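February, a little after six in the morning

Slept badly and woke before the alarm, so I may as well write this up while the coffee is hot. Yesterday was mostly the left gripper. It has been closing unevenly for a while and I kept telling myself it was the battery. It wasn't the battery.

The trouble is in the linkage. When the jaws come together the far arm gets there first and the near one follows, a hair late. On a big object you would never notice. On anything small, the object turns as you pick it up. I had been correcting for it with my wrist without thinking, and that is a bad habit to get into, because the wrist motion goes into the recording along with everything else.

So after breakfast I took the left one apart on the kitchen table. I laid out a dish towel and put the screws down on it in the order they came out. The pins slid out easily. One of them had a dull ring worn into it where the arm rides, and I could feel the edge of it with a fingernail. I swapped it for one from the spares bag that came in the Clikico box. Wiped the other pins with a dry cloth, put a very small amount of grease on each, and wiped most of it off again. Tane Te Moana told me last month that people always use too much, and that the extra ends up on the pads. He was right about that. I had some on the left pad already and had to clean it with alcohol twice before it stopped feeling slick.

Putting it back took longer than taking it apart. The screws on the jaw plates want to be snug and no more. If they are too tight the whole thing binds halfway through the stroke, and then you back off a quarter turn and try again, and you do that until you are sick of it. I got it on the fourth go. Opened and closed it 80 times by hand, slowly, and it was even all the way. 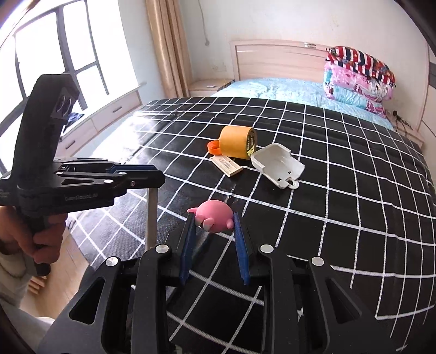 The right one needed a check too, so I could compare the two. I do it the same way each time: same bed, same blanket, same bag of small things, and I pick up each one 10 times before moving on. Daylight is best for this and I try to be done before the afternoon. The black blanket with the white grid is good for it, as the lines give me something to judge by when I set an object down and want to see if it has turned. The pink toy is the hardest thing in the bag. It is round in the body and the feet and arms are too short to be any help, so the pads have only the curve to hold on to. Held face down with its back up, it stays put if both pads meet it at the same moment. If one is late it rolls. The tape roll is much easier, and the white tray is easy as long as I take it by the side. The little card with the barcode is a job of its own, and I leave it for last as it puts me in a bad mood.

Results, for my own use. Right gripper: the toy held ten out of ten, tape the same, tray nine, card four. Left gripper after the new pin: toy nine, tape ten, tray nine, card three. Before the repair the left was getting the toy about half the time, so I am counting that as fixed. The one miss was probably me. I was tired and went in at a slant.

I'm not happy about the card on either side. The pads are a little rounded at the tips from use and they can't get under anything that flat. Tistdale sells replacement pads in sets of four and I have one set left in the drawer. I'm inclined to wait. The log says these have done more than 1,000 picks, and the last set went well past that before they started to split along the bottom. I will look at them again in 14 days and decide then.

Did the cameras after lunch. Blew the dust off, then the soft cloth, then checked that the mounts hadn't worked loose. One screw on the left had. It was only a little loose, but if the camera moves, the calibration is no good, so I ran it again for that side. Rewi (the program, I should say, as I now also have a cousin of that name) threw the same error it always throws the first time, about not finding the board. I closed it and opened it again and it found the board. I have stopped reporting this.

Sent the numbers to Tane in the evening with a note about the worn pin. He wrote back that he has seen two others like it and that both were in the same position on the arm. He thinks the hole on that side is cut slightly rough. He wants the old pin mailed to him, so I have put it in an envelope with the date on it and it is sitting by the front door. He also asked if I would write down the steps for the Jedum people, who are getting two pairs next month and have not looked after any before. I said yes. I will regret it, but half of it is already in this notebook.

Things to get: more lint-free cloths, a better small hex driver (the short arm of mine is rounding off), a flat tray with a lip so I can stop using the dish towel. Two screws rolled off it yesterday and I spent a while under the table with a flashlight. Found both.

Also need to charge the spare batteries tonight and put labels on them. I have been telling them apart by the scratches.

Today is the long session. I want to be started by nine and get through the whole bag with both hands before I stop to eat. If the left one starts rolling the toy again I will pull the pin and look at it before I touch anything else.

Recent entries
The charger that clicks
Pads, second set
Calibration board: flat this time
What I keep in the small parts box
Tane's notes on grease
A week with only the right hand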